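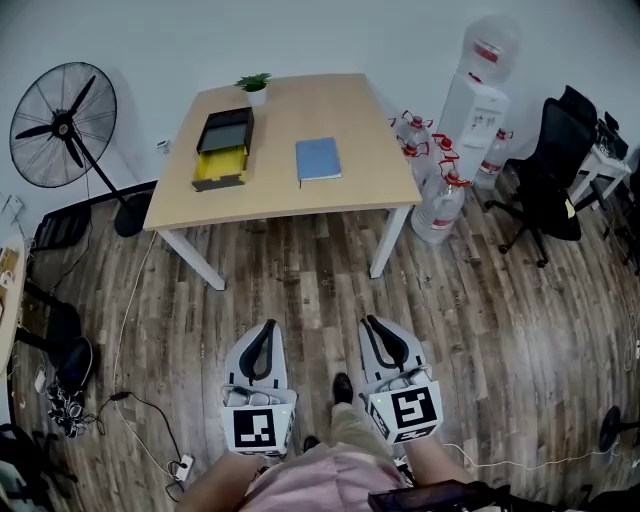 Greifer im Eigenbau: Neues aus der Werkstatt

Werkstattbrief | 23. November 2021 | Kategorie: Basteln & Automatisieren

Ihr Lieben, seit August schraube ich jetzt an den beiden Handgreifern, und endlich gibt es was zu zeigen! Das Projekt heißt bei uns inzwischen Fleltix (fragt nicht, der Name stand irgendwann auf dem Whiteboard und ist geblieben). Die Idee: Ich mache die Griffe von Hand vor, die Kameras laufen mit, und später soll ein kleiner Arm daraus lernen, wie man einen Tisch aufräumt.

Geübt wird mit dem blauen Notizbuch. Klingt simpel, ist aber eine fiese Aufgabe – flach liegend kommt man mit den Fingern kaum drunter, und wer zu fest zudrückt, verbiegt den Umschlag.

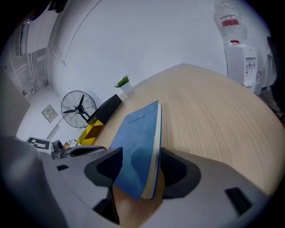 Das Notizbuch hochkant zwischen den Fingern, hinten die Topfpflanze.

Die Fingerpolster sind Version 3. Die ersten waren mir zu glatt, die zweiten zu weich, und für die jetzigen habe ich bei Harms in Lerkport Material bestellt. Alles zusammen hat mich der Umbau 185 Euro gekostet, die Kabel nicht mitgerechnet (von denen habe ich sowieso immer eins zu wenig).

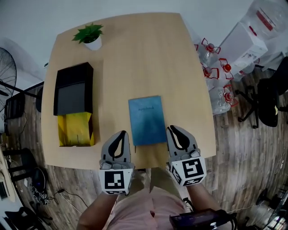 Finger offen, links und rechts vom Notizbuch, Marker nach oben.

Über die Marker auf den weißen Würfeln weiß die Software, wo die Greifer gerade sind. Dreht man das Handgelenk zu weit, ist der Marker weg und die Aufnahme für die Tonne. 300 brauchbare Durchgänge habe ich schon, 2000 sollen es werden – wer in der Werkstatt Brungate vorbeikommt und eine ruhige Hand hat, darf gern mitmachen!
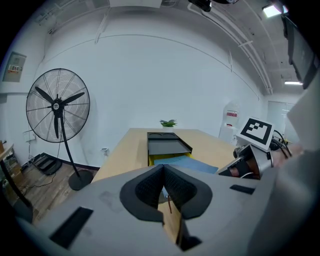

Euer Fleltix-Bastler

Als Nächstes will ich an die Kabelführung. Die Schlaufen hinter dem Marker stören mich beim Drehen, und ein Clip am Gehäuse müsste da schon reichen. Die Druckdateien schicke ich rum, sobald die Halterung sitzt.

Drucken | Per E-Mail weiterleiten
7 Kommentare | 12-mal geteilt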